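Chapter 8
Serial Storytelling on Film

In February the Plusholm, a single-screen theater, ran all four Hekora pictures in one sitting. The program began at noon and ended well after midnight, with a break for supper. Most of the people who bought tickets had seen the films before. When they were asked at the door why they had come, the usual answer was that they wanted to see how the parts fit together.

That answer is the starting point for this chapter. A viewer who watches one film asks what will happen to the people in it. A viewer who watches a series asks this too, but also asks what the new film does to the old ones. A line that meant little in the first picture may mean a great deal after the third. Writers who work on a series have to think about both kinds of viewer at once, and the two do not always want the same thing.

Chapter 7 dealt with the single sequel, in which a finished story is opened up again. A series planned from the start raises different problems. The first is how much to leave undone. If the opening film ties off every thread, there is little reason to come back. If it ties off none, the audience may feel it has paid for a long trailer. Gerasimos Chrysikopoulos, who wrote the second and third Hekora films, kept a notebook in which each open question was given a page. A question could be carried from one script to the next, but only if some part of it had been answered along the way. By the end of the third script the notebook ran to 112 pages, and many of the questions in it never reached the screen.

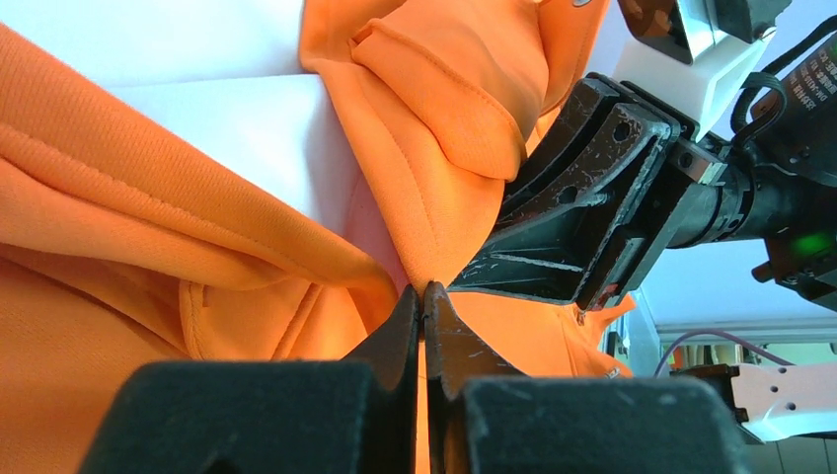

The second problem is memory. Years may pass between releases, and a writer cannot count on the audience to remember a minor character or a place name. The plainest remedy is to have someone repeat the facts out loud. It works, but it tends to slow the first half hour, and people who know the story grow restless. A better method is to bring back an object or a piece of music that was tied to the earlier event. In Fliltier, the second film, the ferry captain whistles four notes from the lullaby of the first. A new viewer hears a man whistling. A returning viewer knows whose house he has been in.

The third problem is scale. It is common for each film in a series to put more at risk than the last: first a family, then a city, then the world. This growth is easy to write and hard to stop. Once a whole city has been saved, a quarrel between two sisters can look small, even if it is the best material in the script. The Hekora films handle this unevenly. Acharya, the third, opens with a battle and then spends most of its length in one kitchen. Some viewers found the change dull. The fourth film goes back to the larger canvas, and we will argue in Section 8.3 that it is weaker for it.

Money comes into these choices as well. A series ties up sets, contracts and staff for years, and a script may be changed because an actor is not free or a location has been sold. The production log for Acharya lists 2684 separate script changes, from single words to whole scenes. Students sometimes treat changes of this sort as damage to a finished work. We will treat them as part of the writing – the film that was shot is the one that can be studied.

The chapter is arranged as follows. Section 8.1 looks at openings and how they serve new and returning viewers. Section 8.2 covers the middle film, which often has neither a true beginning nor a true end. Section 8.3 turns to endings. The exercises at the close of the chapter assume that you have watched at least the first two Hekora films, in order.

Terms to know before you begin: thread, carryover, reset, recap scene, shared setting.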